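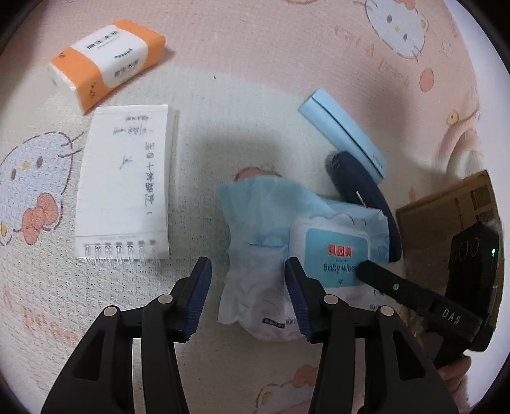

# Chapter 4: Things on the Floor

Most advice on tidying begins with storage. Buy the bins, label the bins, and the mess will climb in by itself. This chapter takes a less hopeful view. Before a household spends money on containers, somebody should look hard at what is lying on the floor and ask how it got there, and the answers are rarely flattering to the bin.

Take a small group of things of the sort found on any family's floor: a soft pack of baby wipes, a crumpled sheet of something light blue and white bunched up over one end of it, a light blue case with a lid, a cardboard box. A tidying guide would call this clutter and tell you to put it away. Put it away where? The wipes are used many times a day. The case may hold something that belongs in another room. The box might be on its way into the house or on its way out. The word "clutter" covers all of these and tells you nothing about any of them.

## 4.1 What the word "clutter" hides

In the first three chapters we treated a room as a set of surfaces. The floor was the last of them, and students often assume it is the simplest. It has no drawers and no shelves, so the rule seems to be that nothing should be on it.

That rule is repeated so often that few people test it. Loubna Kabbaj did, in a small study of family homes in Stitstead. She asked the adults in each home to clear one room every evening and to write down what had come back to the floor by noon the next day. Her sample was 12 homes, too few to prove much, and she says so herself. Still, her notes are worth reading. In 11 of the homes, the same few items came back day after day. They were things used low down, by people kneeling or sitting: wipes, diapers, socks, picture books, a changing mat.

The usual reading of a result like this is that the families lacked discipline. Kabbaj doubts it, and so do the authors of this book. A parent changing a baby on a mat needs the wipes within arm's reach, and an arm's reach from the mat is the floor. A shelf at shoulder height is the wrong place for them, however tidy it looks when the visitors come.

You should be equally careful with the opposite claim, popular in some newer books, that things on the floor are there because they "want" to be there. Objects want nothing. A box left by a door for a month has been left by a door for a month. Some of what is on the floor has a good reason to be there, some has a poor one, and some has none. The work of this chapter is telling them apart.

## 4.2 Three kinds of floor item

We will use three terms, borrowed with small changes from Silviu Dinu's course notes at Etholm.

**Working items** are used where they lie. A pack of wipes beside a changing mat is a working item. Move the mat to another room and the same pack stops being one.

**Passing items** are on their way somewhere else. Cardboard boxes are the classic case. So are bags, returned library books, and anything that has been put down "just for now."

**Leavings** are what a task drops behind it: wrappers, used sheets, bits of tape, the cap of a tube. They are small and they are the easiest to deal with, yet they do more than anything else to make a floor look neglected.

The terms are handy, but don't lean on them too hard. You can't always sort an item by looking at it. A closed case on the floor could be a working item or a passing one, and the only way to find out is to ask the person who put it there. Dinu's early notes had students sort items from photographs alone. He dropped the exercise when he found that two students would sort the same room in two different ways and defend both with equal confidence.

## 4.3 The trouble with baskets

The standard remedy for a floor like the one we have been discussing is a basket. Everything goes in, the floor is clear, and the before-and-after pictures are very pleasing.

Naima Abdel Hamid, who ran a home-help service in Radwan, kept records of what became of such baskets. Her helpers set one up in each of 7 living rooms and went back later to see what was inside. In 4 of them the wipes were out on the floor again and the basket held mostly passing items that had stopped passing: an empty box, a single shoe, mail. The basket had become a place where decisions were put off.

Her remedy was dull. Working items got a shallow tray, open at the top, set down where the work was done. Passing items got no container of any kind. Leavings got a small trash can within reach of the mat. Whether this worked better over a long stretch we can't say, as the service closed before she could go back again. Treat it as a reasonable idea with thin support, and compare it with the Atley method in Chapter 6, which has a great deal of publicity and no better evidence.

## 4.4 Before you read on

Choose a patch of floor at home, no wider than your outstretched arms. Do not tidy it first. Write down each thing on it and mark it W, P or L. Put a question mark next to any item you had to guess.

Then ask the other people in the house about the question marks. Ismail Zerouali, who teaches this unit to first-year students, has them do the asking before they are allowed to move a single thing, and he takes off marks for anyone who turns up with a clean floor and a blank page.

Keep your list. In Section 4.5 we use it to work out how far each working item lies from the place where it is used, and you will need your original marks, including the ones you now think were wrong.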